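Mon 21 April

I've had a week of shoes. Not buying them, sadly - sorting them, because the Ruratum sample sale in Kanddale is nearly here and I said I'd write up the shoe room before anyone else could get to it.

First, the good stuff. There are 265 pairs this spring, up from 200 last time, and most of them are small sizes again (sorry, fellow size sevens, I did look). The loafers are the ones to head for. They're softer than the autumn lot, with a lower heel and a rounder toe, and they come in a lovely mustard that I didn't think I'd like and have now thought about every day since Thursday.

Lim have sent their leftover sandals too, the strappy ones that sold out last summer. I tried a pair on over thick socks, so I can't say much about the fit, but the buckle feels solid and the strap has plenty of holes.

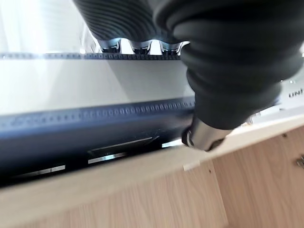

The boots are more of a mixed bag. Plesard's ankle boot is gorgeous from the side and a bit of a pain to get into - the zip stops too low, and I have high insteps, so I ended up hopping about the room holding on to a rail. If your feet are flatter than mine you may get on with it fine. The long boots are narrower in the calf than they look on the hanger, so do try before you pay, as sale shoes can't come back.

Prices start low and nothing goes over £100, even the long boots. Cards are fine this time! Doors open at ten and the shoe room is up the stairs on the left, past the coats. Bring the socks or tights you'd really wear, and a big bag. I'll be near the loafers for most of the morning, so come and say hello, but please leave me the mustard ones.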